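**Progress report to Sondik: Gamum shared kitchens, surface cleaning**
Prepared by Zinash Wubshet, 6/25/26
Reviewed by Bethel Jemal

Work in this period covered the counter wipe-down routine and the change from paper towels to microfiber cloths. The written routine is now in use in 10 of the 12 kitchens. The last two are at Rundport, where the counters are being resealed, and they will follow in October.

The routine has a fixed order. Items on the counter are moved to the sink side or set back against the wall. The open surface is then wiped with a blue cloth folded into a square, working from the wall toward the front edge. The cloth is refolded to a clean face when it leaves streaks. Trays are rinsed, left beside the sink, and dried last.

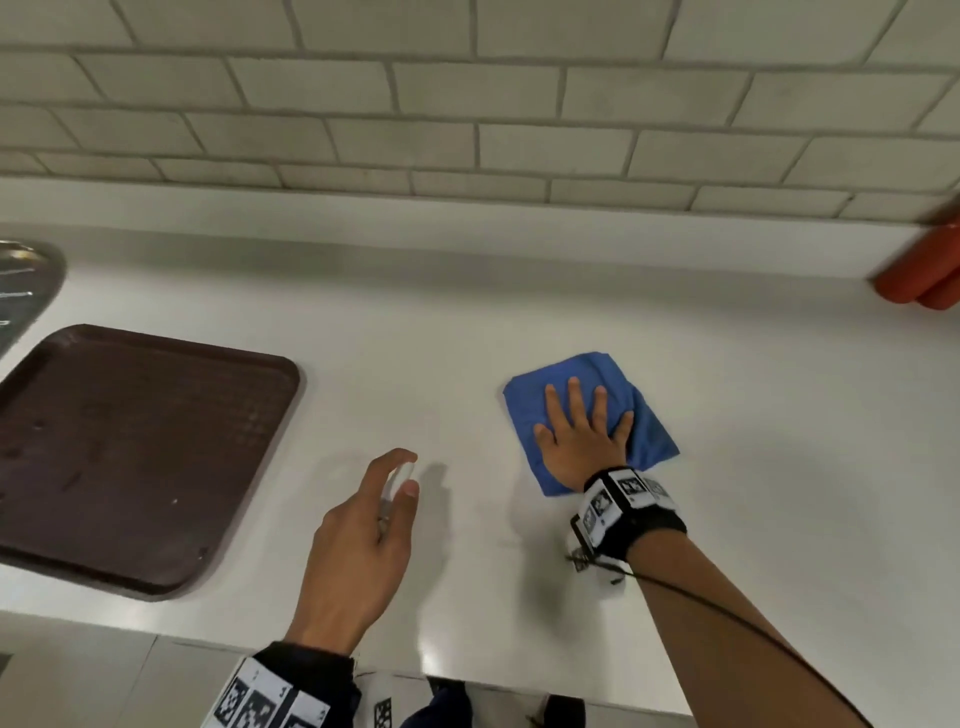 White counters take longer to check than dark ones. Streaks are hard to see under overhead light, so the checker now looks along the surface from one end. The line where the counter meets the tile remains the most frequent fault. Of 234 checks logged, 134 passed without a note. Most notes concerned that line or residue under items that had not been moved.

Grout is outside the daily routine. It is brushed monthly, and the product supplied by Aliyu has not caused discoloration so far.

Cloth stock is adequate. Blue cloths are kept for counters only and are washed without softener. Wear is mainly at the edges, and frayed cloths are moved to floor use.

Open items:

- Confirm the Rundport start date with the site.
- Add a line on tray drying to the wall card.
- Replace the check sheet with a version that lists the wall line separately.

No change to the approved budget is requested. The next report will include results from all 12 kitchens.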